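Why must every detective go home to a wreck?

Finished another one last night. Good plot, decent villain, and a lead detective who drinks alone, forgets his daughter's birthday and gets suspended by chapter 20. Again. Is there a form they fill in?

I'm not asking for happy people. Murder is grim, fine. But the misery has become furniture. Ex-wife on the phone, cold takeaway, boss shouting. You could lift those pages out of one series and drop them in another and only the names would need changing.
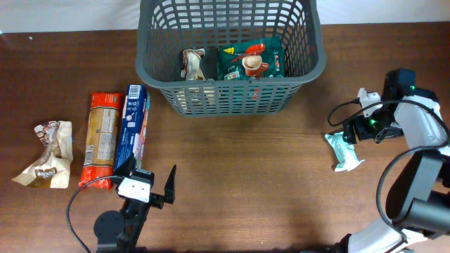 Leeds, February

Started writing this after our reading group argued over Mukham, the Hazem Abdelaziz one. Two of us loved it, the rest were bored stiff. I was one of the two. His inspector, Bennani, has a husband she likes and a job she is good at. She gets tired. She gets things wrong, badly, in the middle section - and it hurts more becuase she isn't already ruined.

The complaint was that nothing happens to her. Rubbish. A case happens to her. She carries a witness's lie for 200 pages and you feel every one.

Compare Nostard, which everyone told me to read. Four flashbacks to the dead brother before we even get a body. By then I'd stopped caring who did it. Skimmed the end, guilty as charged.

Publishers say readers want damage. Maybe. Or maybe thats what gets put on the front table. Give me a copper who sleeps all right and lies awake over one thing only. I'd buy it in hardback.

Comments

Adel Ramadan: Agree on Bennani, disagree on Nostard. The brother matters, you skimmed the bit where it pays off!

pagesandtea: More happy marriages in crime please. Even one.

Related
Do we need another prologue from the killer?
The village mystery grows up
Short chapters, short tempers

Contact | Copyright Statside | Back to top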